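# Keeping pale worktops and tabletops clean

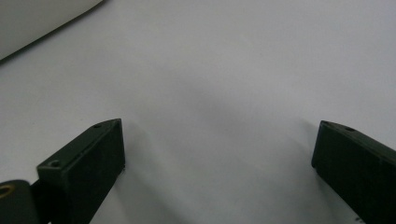
*A plain pale surface in cool light. Soft shadows show up easily on one like it.*

Most of the questions sent in since October have been about white and light grey surfaces: kitchen worktops, painted desks, melamine shelves, the tops of fridges and chest freezers. They all look much the same from a few feet away and they don't all want the same treatment. These notes replace the old sheet, which had the bicarbonate advice wrong.

## Find out what you've got

Look at an edge or the underside. Melamine and laminate usually have a thin skin over a brown board, and you can see the join at a cut end. Painted wood or MDF will often show brush or roller marks underneath, where less trouble was taken. Solid surface is the same colour all the way through. Enamel and painted steel will hold a magnet.

If you can't tell, treat it as paint. Paint is the softest of the lot and anything safe on paint is safe on the rest.

## Everyday wipe

- Take everything off. Wiping round the toaster leaves a line you'll be looking at for months.
- Brush or vacuum crumbs and grit first. Grit under a wet cloth is what makes most of the fine scratches.
- Warm water with a small squirt of washing-up liquid. Too much leaves a film.
- Wring the cloth out well. Work from the back to the front edge.
- Go over it again with plain water, then dry with an old cotton tea towel.

Drying matters more on pale tops than dark ones in a hard water area. The marks are faint but they hold dirt, and after a few weeks you have a grey patch where the washing-up bowl sits.

## Is it a stain or a shadow?

Ruaridh Pollock wrote to say he had spent half an evening scrubbing a grey smudge off a white desk before he moved the lamp and the smudge moved with it. Pale tops pick up soft shadows from shelves, taps, your own arms and anything standing nearby, and under a cool bulb the shadows have a bluish cast that looks a lot like grime.

Before you start scrubbing:

1. Switch off the overhead light and look by daylight if you can.
2. Put your head down near the level of the surface and look along it towards the window. Grease shows as a dull patch, scratches as fine bright lines.
3. Rub a clean white cloth over the place and look at the cloth.

If the cloth comes away clean and the mark changes when you move, leave it alone.

## Marks, one by one

**Tea and coffee.** Bicarbonate of soda mixed with water to a paste as thick as toothpaste. Leave it ten minutes and wipe off without rubbing hard. The old sheet said to leave it overnight and scrub with the rough side of a sponge. Please don't. It dulls a gloss finish and the dull patch stays.

**Turmeric and curry.** Get it while it's wet. Once dry, wash it as usual and let daylight do the rest. A yellow ring by a window will often fade in a few sunny days. Further from the window it takes longer.

**Ballpoint.** Surgical spirit on a cotton bud, a little at a time, dabbing. Test underneath first on paint, which may soften.

**Felt tip.** Same as ballpoint. Several light goes are better than one heavy one.

**Black rubber marks** (feet of appliances, trainers, bicycle tyres on a workshop bench). A clean pencil eraser takes off more than you'd expect. For the rest, a melamine sponge, lightly. These sponges are a very fine abrasive and will take the shine off gloss paint.

**Sticky label residue.** Lift what you can with a fingernail or an old plastic card. Rub in a drop of cooking oil, leave five minutes, wash off with washing-up liquid. Wash twice or it will gather dust.

**Candle wax.** Let it go hard. A bag of frozen peas on top speeds it up. Push it off with the plastic card held nearly flat.

**Metal marks.** Thin grey lines left by pan bases and tools dragged over the top. They look like scratches but are metal rubbed off on the surface. Cream cleaner on a damp cloth, small circles, light pressure, rinse well. Not on gloss paint.

**Superglue.** On laminate, acetone nail varnish remover on a cotton bud, in a well-aired room with nothing lit. On paint or solid surface leave it, or pare it down with a plastic scraper and live with what's left.

## What to keep off them

- Wire wool and green scouring pads.
- Neat bleach left to stand. It can turn some whites yellow.
- Bleach together with vinegar, limescale remover or any other acid. The fumes are dangerous on any surface.
- Oven cleaner, including drips from the job you were doing next to it.
- Furniture polish with silicone in it, if you think you may ever want to repaint. New paint won't take.

## Setting things down

Lift, don't drag. Anything with a hard square corner will leave a mark if it is pushed along, and on a pale top you see every one. For tools and appliances that live on the surface, stick felt pads underneath. Check the pads when you clean, as they pick up grit and then do the scratching themselves. Ours get changed when the edges start to curl.

Under heavy things use a cork mat or a piece of offcut lino, smooth side up. Avoid coloured rubber mats and the cheap non-slip mesh. Some of it leaves a stain that has gone into the laminate and won't come out with anything on this page.

Hot pans go on a trivet. A laminate top may look fine after one hot pan and then blister along the same spot with the next.

## Touching up

Small chips in painted tops can be filled with fine surface filler, sanded flush when hard, and painted with a small artist's brush. Two thin coats. Let the first dry fully. It will be a slightly different white however well you match it, and you stop seeing it after a week or so.

Chips in laminate need a laminate repair paste. Américo Guerreiro has tried two, Trukby and Bodemix, on the same batch of white shelving. He found Trukby easier to smooth and Bodemix closer in colour. Both shrink a little, so fill slightly proud, and trim it back once it has set.

If you are repainting a whole top, wash it with sugar soap, rinse, sand lightly with fine paper, wipe off the dust and prime. A water-based satin hides more than gloss and shows fewer fingerprints. Give it longer than the tin says before you put anything heavy down. Our bench was dry to the touch by tea time and still took the print of a paint tin four days later.

## What it costs

A box of bicarbonate, a bottle of surgical spirit, a packet of felt pads and two decent cloths will deal with nearly everything here. Américo priced a replacement worktop for his kitchen at around £545 before fitting, and went back to the filler.

## Still to add

Notes on white grout and on the rubber seal behind a sink. Someone also asked about stone tops, which need a page of their own. Don't use vinegar on marble in the meantime.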